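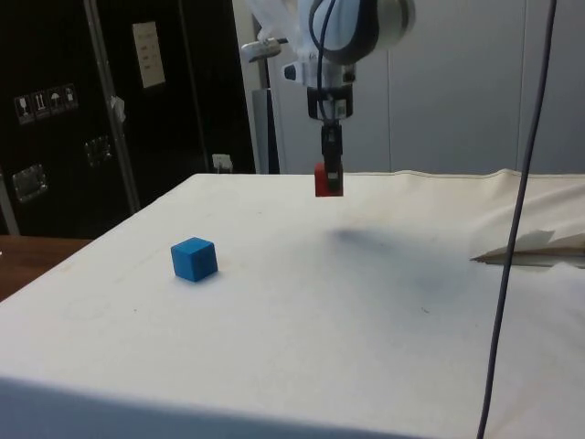 Clippings glued over the handwriting in an old club minute book -- how do I transcribe it?

Home Topics Local History Ask Log in

4 min read

ledgerlady_laddale

I've been typing up the minute books of the Laddale Homemakers' Club for our township history page, and I was sailing along until I got to page 99 of the second book. Whoever was secretary that year started pasting newspaper clippings right on top of the minutes. I don't mean in the margins! There's a recipe contest write-up glued over half of a December meeting, and I can see the ends of the handwritten lines sticking out on the right side. "...was moved and carried" and "...for the piano" and that's all I get. What about the piano??

So I have a couple of things I'm stuck on. First, is there any safe way to get at the writing underneath? The glue is brown and crackly and I'm scared to touch it. Second, if I can't, how do I show it in the typed version so somebody reading it later knows there's a chunk missing? I've been putting dots, but I also use dots for words I can't read, so that's getting confusing. And do I type up the clipping too, or just say it's there? Some of them are long and half of it is ads.

The book belongs to the township, not to me. They let me bring it home six pages at a time as scans, but I can go look at the real thing at the office if I need to.

gluepot

Steam it. My aunt did her whole wedding scrapbook over a tea kettle and everything came right off. Old paste is just flour and water anyway. Put it between wax paper when you're done so it dries flat.

dravstead_minutes

Please don't steam it! Sorry to jump on the answer before mine, but a lot of fountain pen ink runs as soon as it gets damp, and then you've lost the part you were trying to read. Same with lifting a corner with a butter knife. I did that once with a church record book over in Dravstead (years ago, I was young and dumb) and the top layer of the page came off stuck to the clipping. Backwards handwriting on the back of a wedding announcement. I still feel bad about it.

What you can try when you go to the township office is light. Ask them to let you hold that one page up, with a flat light behind it if they have one -- a phone screen turned up all the way will do in a pinch -- and take a picture with the room lights off. Newsprint is thin. You'll get the clipping and the handwriting and whatever is on the back of the page all jumbled together, but if you flip the picture around and bump up the contrast you can sometimes pick out a few words. I got the amount of a coal bill that way, $20, and I was happy all day.

Also try looking sideways at it! If she pressed hard with the pen, the lines may have dented the next page in the book. Shine a light from low down at the edge and see if you get shadows.

For the typing part, I use square brackets for anything that's me talking and not the secretary. So yours might go:

[Newspaper clipping pasted over left side of page, 11 lines of minutes covered. Visible at right edge:] was moved and carried / for the piano

Then for a word I just can't read I put [illegible], and for one I'm guessing at I put the guess with a question mark, like [supper?]. No dots at all, so you're only using dots if she did. Write down your rules at the front of the file. You'll forget them by the third book, I promise.

On the clippings, I type the whole thing if it's about the club, and for the rest I give the headline and one line on what it is. Skip the ads unless one's for something you care about. I put the typed clipping after the end of that meeting so it doesn't chop up the minutes.

Oh, and go check the treasurer's book for the same year if there is one. A piano costs money and somebody had to write it down.

groen_gal

Agree with the brackets. I'm doing the Udier lodge records (Lodge 1314, if anybody's got family in it) and our covered pages are even worse, there's one with three clippings on top of each other.

One more place to look is the NEXT meeting. They read the old minutes out loud and if there was a fuss they'd fix it right there, so you get things like "correction, the piano is to be tuned and not sold." The local paper might have run the meeting news too. In Groen the club lady sent hers in every month, almost word for word out of the book, and our library has the paper on film. I filled in most of two covered meetings that way. I put those parts in brackets with the name of the paper so nobody thinks I read it off the page.

ledgerlady_laddale

Thank you all, and no kettle, I promise! There is a treasurer's book, I never thought to open it. Going over to the office in the morning with a flashlight.

This site uses cookies to remember your login and keep things running. Accept Manage settings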